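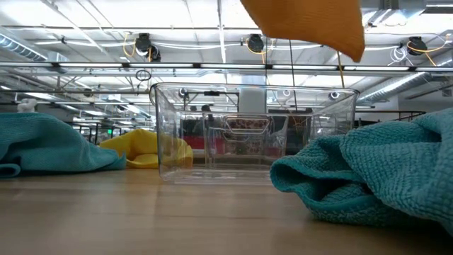
My aunt left me her half of the town of Merkeritz, and the bank left me the other half, so by the second week of November I was the sole owner of a dry cleaner's, a closed bakery, a duck pond and eleven letters from the county about the duck pond. I had planned to sell everything by Thanksgiving. The lawyer in Hafstein told me this was a sound plan and charged me for saying it. What I needed first was an inventory, and an inventory, I found, is a matter of bins. Clear plastic ones, with the slot cut in the side for your fingers, so you can see from across a room that there is nothing in them. I set one on the table and held an orange cloth over it, as a beginning, and wrote "cloth, orange" at the top of a legal pad. Then I had lunch.

The dry cleaner's was called Flunura. My aunt had picked the name out of the air in a year when everyone was doing that. People in Merkeritz pronounced it four different ways and each of them corrected the others. It had a counter, a bell, a rail that went around when you stepped on a pedal, and on the rail hung the unclaimed clothes.

I had been told there would be a few unclaimed clothes. The tickets ran up to 806.

You would think a small town would remember its own pants. But I stood there with my foot on the pedal and watched a procession go by that could have dressed a regiment, provided the regiment had been called up in the middle of a wedding. There were tuxedos. There was a band uniform with a sash. There was a fur coat that looked at me as it went around, and looked at me again when it came back.

The law in our state says you have to make a reasonable effort to notify the owner. I put a sign in the window.

The first person through the door was a man who said he had come for his gray suit. I asked if he had his ticket. He said he had brought the suit in for his brother's funeral and then his brother had gotten better, and after that it seemed rude to pick it up. I said I understood. He asked what he owed. The ticket said 8 dollars, pressed, with a note in my aunt's handwriting: "Do not call him. Brother."

I started reading the notes after that. I shouldn't have, because it put me two days behind.

My aunt wrote on the back of every ticket. She had small square handwriting and she pressed hard. "Says gravy. Not gravy." "Belongs to the husband, wife must not see until the 14th." "Let out again. Say nothing." On a green evening dress, pinned to the strap: "She will want this back when she has finished being angry." The dress had been there since 2000.

I called the lawyer and asked if the notes were part of the estate. He said he would look into it, and I could hear the meter running while he breathed.

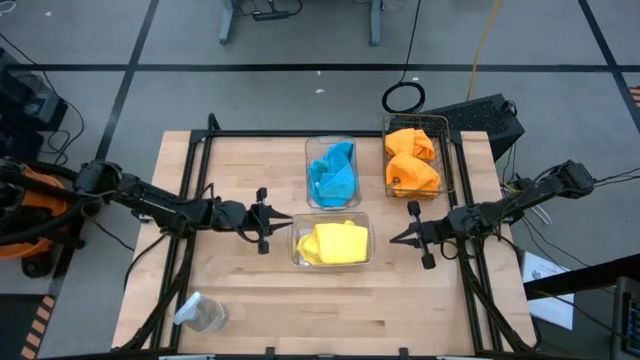 Blue in one, yellow in another. I was told color would help.

The thing about reading other people's laundry is that you then have to go buy milk. The woman at the grocery had a raincoat on the rail with a note that said "Third raincoat. Ask about the lake?" with the question mark gone over twice. I asked her about the weather instead. She said it had been dry. We both let that stand.

By the end of the week there was a line at the door. I would like to say they came for their clothes. Some did. The band uniform went home with a man who put the sash on over his parka and walked out into traffic. But most of them wanted the ticket. They would take the coat, or the slacks, or the one glove, and turn the ticket over right there at the counter and read it, and then they would stand a while. A few laughed. One said a word I had only ever heard at the pond. One asked if he could read his sister's too, and I told him that would be a matter for his sister.

The fur coat turned out to belong to the mayor of Trevska, eight miles down the road, who denied it. He denied it in person, twice, and the second time he was wearing a hat to match. The note on the coat said only "Ha."

I went on with the inventory in the evenings. The bakery held one oven, one rolling pin and a smell. The duck pond held 2 ducks, and the county's position was that there should be none, or else a permit. I wrote back asking which duck they objected to. I have inherited more than the real estate, I'm afraid.

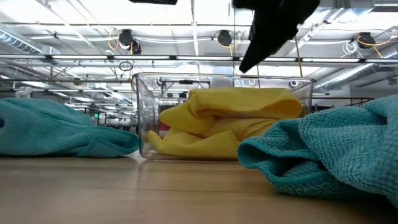
The Green Dress

She came in on a Tuesday, near closing. I knew who she was before she gave the number, on account of how she didn't look at the rail. She was maybe seventy. She put her purse on the counter and said she understood I was getting rid of things.

I stepped on the pedal and we waited while the tuxedos went by. It is a slow rail. There's no way to hurry it, and no way to look busy during it either, so I looked at the bell.

When the dress came around I took it down and held it over the counter. She unpinned the ticket, turned it over, held it out at arm's length to get it in focus, and read it. Then she folded it in half and gave it back to me.

"Well, I haven't," she said. "Hang it up."

I hung it up. She asked how late we were open in December. I said I had planned to be sold by then, and she looked at me the way the fur coat had, and I said six o'clock, five on Saturdays.

She was halfway out when she stopped and mentioned that I had a spot on my sweater.

I told her it was gravy.

After she left I found a blank ticket in the drawer and wrote on the back of it for a while. Then I called the lawyer in Hafstein and told him to take the dry cleaner's off the list. He said that was a sound plan too.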